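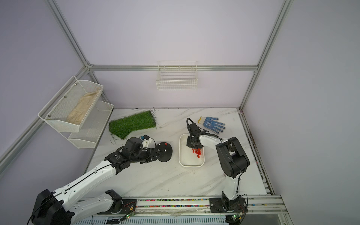 Coursework > Food Studies > Student Projects > Snack Claims

Does "baked" mean anything? A look at Cultden lentil crisps

Guadalupe Cuevas
Last updated: 12 Mar 2019

I picked this project after reading the front of a packet of Cultden lentil crisps on the bus. It said the crisps were baked, light and "made for sharing". The packet was gone before my stop and I had shared it with no one. I wanted to know whether a baked crisp tastes different enough from a fried one for people to notice, or whether the word is there to make us feel better about buying it.

What I did

I bought Cultden sea salt lentil crisps and a fried lentil crisp from Pacheco, also sea salt, both from the big shop in Endton. They are close in shape and colour, though the Pacheco ones curl more. I tipped each kind into plain bowls marked with a letter and asked people in the college canteen to try both, with a sip of water in between. They then filled in a slip saying which they thought was baked, which they liked more, and anything else they wanted to add.

In all, 42 people took part. I left out anyone who had already seen the packets, and I didn't tell them what the project was for until they had handed in the slip.

The bowls were filled fresh for each sitting and the opened bags were kept in Plestik tubs with clip lids. I had my doubts about those as well, as the tubs are sold on the promise of keeping snacks crisp for weeks. I only needed them for two days, so I can't say whether that is true.

What I found

Of the 42, 15 picked the wrong bowl as the baked one. That leaves a majority who got it right, which was more than I expected. I don't think it proves much, though. Several of the people who guessed correctly wrote that they went by the grease on their fingers, and one wrote "the boring one". Taste hardly came into it.

On liking, the fried crisp won easily. Comments on the Cultden crisp included "dusty", "fine with a dip" and "like the corner of a poppadom". To be fair to it, a few people said the lentil flavour came through better, and I agree with them. With hummus I would happily eat either.

I also compared the price. Weight for weight the Cultden crisps cost more, and the bag has a lot of air in it. The front of the bag does not say what the crisps are lighter than. I looked on the back too – nothing there either.

Problems with the test

Everyone I asked was at the college, and most of them were hungry, as I ran it just before lunch. The Pacheco crisps were slightly saltier to my mouth, so some people may have been voting for salt. I should have used three bowls, with two the same, so that a lucky guess was harder. My tutor pointed this out in March, after the slips were in.

I also ate a fair amount of both while setting up and was not a neutral judge by the end.

What I would do next

I would repeat the test with unsalted crisps, at a different time of day, and let people see the packets halfway through. I suspect the scores for the baked crisp would go up once the word was in front of them, but I have no figures for that yet.

304 views | 2 comments | Share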